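How to Build a House Style Sheet in an Afternoon

A style sheet is the best gift you can give your newsletter, and making one is a lot more fun than it sounds! I put together the first one for the Brodilside Bulletin in July, and it still fits on two pages.

1. Collect your trouble words

Pull up your last 4 issues and search for anything spelled more than one way. Ours had email and e-mail, adviser and advisor, and three versions of "health care" (two of them in the same story). Paste every one into a spreadsheet, with a column for the version you want to keep.

2. Pick a parent guide

Choose one published stylebook and one dictionary, and write both names at the top of the sheet. Now you only have to record the places where you differ. Our list went from 80 entries down to 60 right away, and what a relief that was.

3. Settle names and accents

Check how people and places write their own names, then copy that exactly. Mühlbauer keeps its umlaut in our pages, headlines included. Urnitz and Brerard are in the list too, mostly so we stop guessing at the double letters.

Product names go in the same section. Decide if you'll use the brand or a plain term like "snack bar" or "bottled water," and how you'll handle names in all caps.

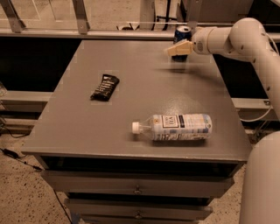 4. Write entries people can scan

Put the correct form first, in alphabetical order, then a short sample sentence. Leave out the grammar lecture! If an entry runs past 5 lines, split it in two.

5. Date it and share it

Save it where every writer can open it, and keep a "to be decided" list at the bottom. Ours currently has "livestream" on it, and I'm leaning toward one word.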